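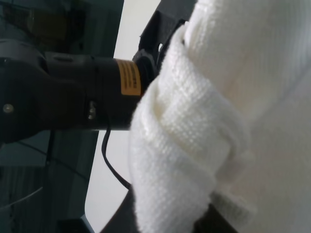 Most towns have stopped lending things. The library still lends books, and that is treated as the natural limit of the idea. I think the limit is in the wrong place, and I think household linen is a good case for moving it.

When my aunt had her hip replaced, she needed extra sheets, extra towels and a waterproof pad for a stay of several weeks in our back bedroom. We bought them. They were used for that one stay and then went up on the closet shelf, where they still are. Every family I know has a shelf like it. The contents are clean, sound and doing nothing, and a few streets over someone is at the store buying the same things for the same purpose.

Flusville has had a linen loan closet since September. It runs out of a side room at the old Adomaitis dry goods building and it is open two afternoons a week. You sign a card, take what you need and bring it back washed. There is no fee. Nélida Salinas, who set it up, told me the loan period is 17 days and can be renewed by phone. People borrow for visiting relatives, for new babies, for a sick parent, and for the gap between moving out of one place and into the next.

The usual objection is hygiene. I find it weak. We sleep on hotel sheets and dry our faces on gym towels without a second thought. What we are used to matters more here than what is clean, and people can get used to something new.

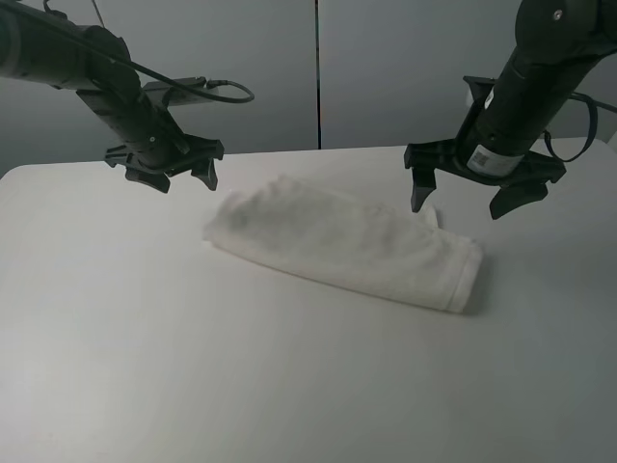 A white towel, folded.

The better objection is cost. Reet Jõgi, who writes the neighborhood column in Gudard, has pointed out that cheap towels are now so cheap that storing and tracking them may cost more than replacing them. She is right about the price at the register. But cheap towels wear thin quickly, and the town pays to haul them away. The closet spent $2,643 to get started, most of it on shelving and a washing machine for items that come back in poor shape. That is a small sum for a town budget, and the shelving will outlast all of us.

I would also say something for the towels themselves. A heavy cotton towel made 30 years ago is often better than anything I can buy at Luder today. Those towels are in people's closets now. If there is nowhere to send them, they end up as rags for the car.

I don't think every town needs to copy Flusville exactly. A church basement would do, or a corner of the library, if the library is willing. What it takes is a dry room, a card file and regular hours — and the hours matter most, since people in a hurry won't chase a key. Gudard has at least 4 public buildings with a room that would suit. I would like to see one of them opened up and tried for a year.

Contact the editor | Copyright 2020, all rights reserved | Back to top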